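The Red Desk at Hutstead, Before Anyone Tidies It

Every office has one piece of furniture that people walk past and judge. Ours at Hutstead is a white desk in a loud shade of red, and it is getting its turn in the gallery before the Perrin move swallows us all. No staging was done, as will become clear.
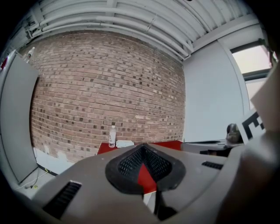

The brick corner, with our famous ceiling pipes – painted the same pale color as everything else up there.

The building at Taltdale came with 300 feet of character and very few closets. We were told to love the brick. We do love the brick. It is very hard to hang a calendar on.

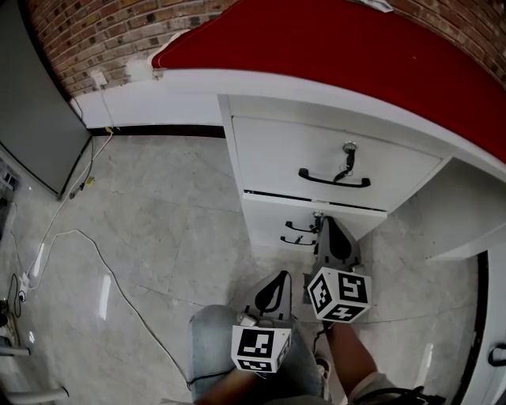 Drawers are where good intentions go in this office. I opened a Nalten account years ago just to order dividers, 20 of them, and they have since been filed in a place known only to the dividers. A key sits in each drawer lock, which makes for a relaxed sort of security, and the lower drawer is open a crack in case you'd rather skip the key. The cables on the floor are on my list at number 57. The list has 77 items on it – I keep it in a drawer.

Anyone with a claim on the contents should speak up by December. After that, unlabeled paper clips become the property of the front office, along with whatever is sticking to them.
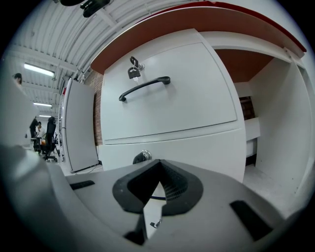 Annick Arnaud would like it known that the top drawer has always been hers, that the stapler in it is on loan and not a gift, and that she will be labeling both before the movers get here.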